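Foro de conservas y despensa > Organización y etiquetado
Tema: ¿Cómo rotuláis los tarros para que se lea algo al cabo de los meses?

membrilloytomillo
12 de mayo de 2021
Buenas tardes a todos, y perdonad de antemano el tocho, que yo para preguntar una cosa necesito contar tres. Este abril me puse por fin a vaciar la alacena del pasillo y me encontré con 14 tarros sin identificar. Algunos los adivinas por el color (el pimiento es el pimiento), pero tengo cuatro que lo mismo son caldo de verduras que compota de manzana muy clarita, y me da una pena enorme tirarlos. Las etiquetas estaban puestas, ojo, que yo etiqueto siempre. Eran las Kavard de papel, las del rollo grande, y se habían quedado en blanco o con una sombra lila donde antes ponía la fecha. ¿Qué usáis vosotros? Los tarros son Clorholm de medio litro, por si importa, que a lo mejor es cosa del vidrio.

huertadelnorte
¡Hola, membrillo! El vidrio no tiene nada que ver, mujer, es la tinta. El bolígrafo de gel se va con la luz y con el vapor en cuanto te descuidas. Yo escribo a lápiz blando desde que empecé con esto, me lo enseñó mi suegra, y tengo mermeladas de ciruela que se leen como el primer día. El lápiz no se va con el agua ni con el sol y además es baratísimo. Lo único, que hay que apretar un poquito.

salmuera_77
A lápiz no, por favor. En cuanto rozas los tarros unos con otros se emborrona y luego llega el cuñado a por pepinillos y se lleva las guindillas, que en mi casa ya ha pasado y todavía se habla de ello. Rotulador permanente, y directamente en la tapa.

huertadelnorte
Pues a mí no se me emborrona, pero es verdad que los tengo en cajas con cartón entre medias y casi no los muevo. En la tapa no me gusta, salmuera, que las tapas las cambio y luego no sé cuál iba con cuál. ¿Y cuando reutilizas el aro, qué haces, lo rascas?

salmuera_77
Se quita con alcohol de farmacia y un trapo, medio minuto. Y las tapas no deberían bailar de un tarro a otro si las estrenas cada vez, que es lo suyo.

lacocinadeabajo
Me siento a la mesa con vosotros, que este tema me encanta. Estoy con salmuera en lo del rotulador y con huerta en lo de no escribir en la tapa, así que me vais a reñir los dos. Llevo años haciendo conservas para casa y para medio portal, y lo que mejor me va es escribir con rotulador sobre la etiqueta ANTES de pegarla, dejarla un buen rato en la encimera y ponerla con el tarro ya frío y bien seco. El mío es blanco con la tapa roja.
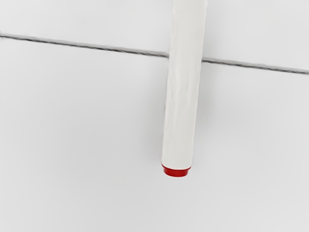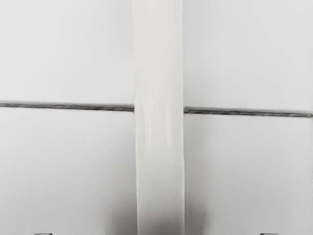

Lo otro que hago, y esto sí que me ha cambiado la vida, es llevar una libreta. Cada tanda tiene su número y en la etiqueta pongo solamente ese número, bien grande, que así lo leo sin las gafas. En la libreta apunto la fecha, de dónde salió la fruta, cuánto azúcar y si a la familia le gustó o pusieron cara de circunstancias. Voy por la tanda 16 de este año. Si se borra la etiqueta de un tarro, casi siempre queda un hermano al lado con el número entero y por ahí tiro del hilo.

membrilloytomillo
¡Ay, lo de la libreta me ha gustado muchísimo! Tengo una preciosa sin estrenar que me daba apuro gastar en la lista de la compra. ¿Y las etiquetas de qué son? ¿También Kavard?

lacocinadeabajo
No, las Kavard las dejé, que el pegamento me dejaba cerco. Uso las de Reletov, las mates, y se van enteras con agua templada. Compré una caja de 1000 entre varias vecinas y ahí seguimos, tenemos etiquetas para los nietos.

salmuera_77
Las Reletov a mí se me despegan en la nevera. En la despensa bien, pero en la nevera a la semana las tengo en el suelo del cajón.

huertadelnorte
En eso te doy la razón, y mira que me cuesta. Para la nevera, cordelito y cartulina colgando, a la antigua. Yo recorto las bolsas de café Rugemalira, que son de un cartón recio estupendo, les hago un agujero y a correr. Escritas a lápiz, por supuesto.

membrilloytomillo
Jajaja, ya sabía yo que el lápiz volvía. Pues mirad, voy a hacer la prueba con la mermelada de fresa de esta semana: unos tarros a lápiz y otros con rotulador, todos con su número de tanda, y en invierno os cuento. De los cuatro misteriosos he abierto uno con mucho miedo. Era compota, pero la he tirado, que no sabía de qué año.

salmuera_77
Bien tirada. Los otros tres también, hazme caso, aunque duela.

huertadelnorte
Lo mismo digo. ¿Y la de fresa, le pones limón o la haces sin nada?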